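Dritport Food Stores Energy and Maintenance Program
Progress report to the program funder, second reporting period

Summary

Work on the walk-in cooler and back-room part of the program is on schedule. The door hardware work at the first group of stores is finished, and the second group has been surveyed. One item, the loading dock curtains at Sovdale, is behind. We are not asking for a change to the total grant amount. We are asking to move a small part of the training line, as explained under Budget.

Work completed

The program covers walk-in coolers, walk-in freezers and receiving areas at independent grocers and florists that sell through grocers. In this period we inspected 58 walk-in doors. The most common fault was a torn or flattened gasket on the hinge side, usually near the bottom, where carts hit it. The second was a door closer that had been adjusted so loosely that the door rested against the latch without pulling shut.

Gaskets were replaced wherever the tear went through to the magnet. Smaller tears were cleaned and left for the next visit. Closers were reset on site and tested with the fan running and with the fan off, as a door that closes with the fan off may still hang open when it is on. Two doors at the Võ market had sagged too far to be fixed with new gaskets. Both were rehung, and one needed a new sill heater.

We also installed strip curtains at the inside face of the busier doors. Staff at several stores had tied back the old strips because they were scratched and hard to see through. The new strips are clearer and hang about an inch off the floor. We will check on the next visit whether they are still hanging free.

Temperature logging

Loggers were placed in every walk-in on the program list. They record every few minutes and are read out monthly. So far we have 300 usable days of readings across all units. Some days were dropped because a logger had been moved to a shelf directly under the evaporator. Khang Lã has since put mounting brackets at shoulder height on the wall across from the coil, and the problem has not come back.

The readings show that the longest warm periods come during receiving. At most stores this is between 5 and 7 a.m., when pallets wait in the doorway and the door is propped. Nights are steady. Saturday is the worst day at the stores that take two deliveries, and we have asked those managers to stage the second load in the dock area and bring it in by the cart.

Floral departments

Floral was added to the program at the end of last period. These departments share cooler space with produce in most stores, and the temperature that suits one does not always suit the other. Thư Lục visited the participating departments and wrote a one-page guide on bucket cleaning, stem cutting and where to keep flowers in a shared walk-in. Apples and other fruit that give off ethylene should be on the far side of the box — this was not being done at most of the stores she visited. The guide also suggests using artificial stems in displays near entrances and heaters, where fresh ones do not last.
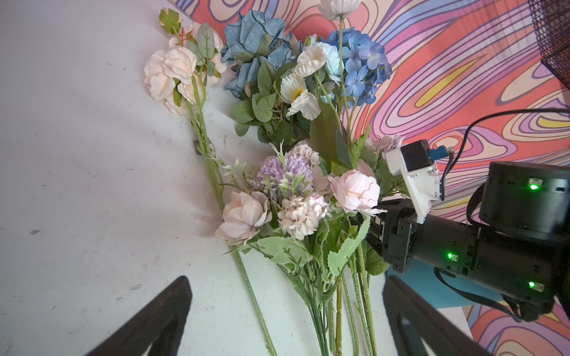

Artificial stems, including peach-cream roses, on a white tabletop.

Delays

The dock curtains for Sovdale arrived in the wrong width and were returned. The supplier, Dradureo, has confirmed a replacement order but has not given a ship date. We expect to install in December. If they are not here by then, we will buy from a second supplier and report the difference in price.

Budget

Spending is in line with the plan except for training. Two sessions were held back to back at one location, which left $651 in travel unspent. We ask for approval to use it for spare gaskets and closer parts, to be kept at the Dritport office so that small repairs do not have to wait for an order.

Next period

Install the dock curtains at Sovdale.
Start door repairs at the second group of stores.
Recheck all doors repaired in this period.
Print the floral guide in English and Vietnamese.
Send store managers their own logger readings with a short note on receiving hours.

The program runs through 2028. The next report will include the first comparison of compressor run time before and after the door work.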